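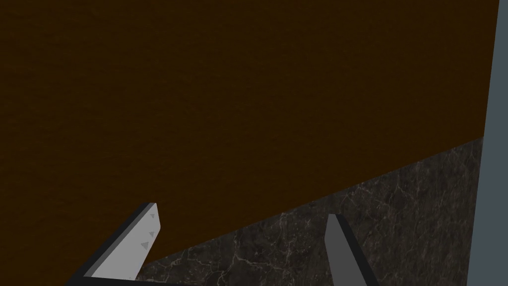
By Marit Haskell, Resident Services | May

The Wurnum Housing Cooperative will begin the second stage of its kitchen renewal program this summer. The work will take place at Gough House and Sorau Court and will cover 70 apartments over 18 months. Residents of both buildings will receive a letter with the dates for their own floor at least four weeks before work begins.

The first stage, at Gedik Terrace, showed that most of the difficulty in a project of this kind lies behind the walls. Several of the supply lines were older than our records suggested, and the shutoff valves on the upper floors could not be relied upon. For this reason the schedule for the second stage begins with plumbing. No cabinets or counters will be ordered for a floor until the water lines on that floor have been inspected and the inspection report has been filed with the building office.

Residents should expect the water to be turned off for part of the day on two occasions. On those days it will be off from 9 a.m. and will be restored by 4 p.m. Please fill a few containers the evening before, and leave all taps in the closed position when you go out. When service returns, the water may look cloudy for a short time. Run the cold tap in the bathtub first until it is clear, and then the kitchen tap.

Each household will have the use of a shared kitchen on the ground floor while its own kitchen is being replaced. The shared kitchen will be open every day from 6 a.m. until 10 p.m. and may be reserved for an hour at a time at the building office. Labeled food may be kept in the refrigerator overnight. Unlabeled food will be removed each morning. The cooperative will also lend a single electric burner and a small refrigerator to any household that requests them, as long as the supply lasts. Households with infants, and residents who must keep medicine cold, will be served first.

All personal items must be out of the kitchen by the evening before work starts. Moving boxes are available at no charge. Residents who are unable to lift or pack their belongings may ask for help when they return the form enclosed with their letter. The cooperative cannot store large appliances, and residents who own their stove or dishwasher should tell us early so that the connections can be planned.

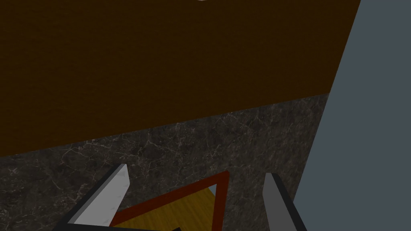
Choosing Finishes

The Board has approved a set of finishes for the second stage that includes dark brown fronts and a dark gray marble with pale veins, as well as a lighter combination. Each household may choose either one. The choice does not affect monthly charges.

Marble needs a certain amount of care. Lemon juice, vinegar and wine will dull the surface if they are left to stand, and scouring powder will scratch it. A soft cloth with warm water and a small amount of dish soap is enough for daily cleaning. Hot pans should be set on a trivet. Residents who would prefer a surface that asks less of them may wish to consider the lighter combination, which is a laminate – the sample card in the office has both.

Forms must be returned by the date printed on them. If no form is received, the office will order the lighter combination for that apartment. Changes cannot be accepted once an order has been placed, and a household that moves to another apartment during the program will receive the finishes already ordered for the new address.

Charges and Insurance

The program is paid for from the building reserve. There will be no special assessment for either building. Residents should check with their own insurer that their belongings are covered while contractors are present, and should report any damage to the office in writing within seven days.

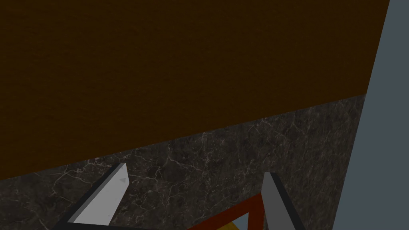
Marit Haskell
Director of Resident Services

Questions about the schedule may be left in the drop box at either building or brought to the information session in the Sorau Court meeting room, which begins at 7 p.m. on the evening given in your letter. Translated copies of the letter are available on request. Residents of Gedik Terrace who still have unfinished repairs from the first stage should use the blue form and mark it "Stage One" – these requests are handled separately and will not be delayed by the new work.

Home News Residents Maintenance Forms Contact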